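When the Kitchen Gets a Robot

Ever had a job you do over and over, like setting the table? Grown-ups have those at work too. At Castberg, a big lunch kitchen, 68 people get fed every day, and lots of the plates need warming up. Open, in, shut, wait, out. Again and again!

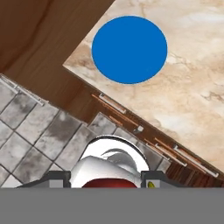
Automation means a machine does part of a job by itself. Not the whole job – just a part. Robots like steps that stay the same. Picking something up off a counter, say a flat blue disc on marble, sounds super easy, but the robot has to know where it is and how far to reach. Your hand does that without thinking. A robot needs it all worked out frist.

So what happens to the people? Their day changes. Less standing by the microwave, more cooking and chatting with the folks in line. Some new jobs too – checking the robot, fixing its mistakes, telling it when to stop. 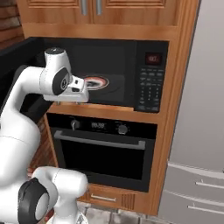

Nhung Lò said she was worried at first that her hours would get cut, and she wanted the boss to talk about it before any robot showed up. Good question to ask! The kitchen had a meeting. Nobody lost hours, but everyone had 10 lessons to go to, and a few people thought that was to many. 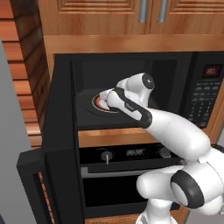
Robot fingers on the red rim of a dish in the microwave.

Try it: write down every tiny step for warming up a plate. Which ones would you give to a robot?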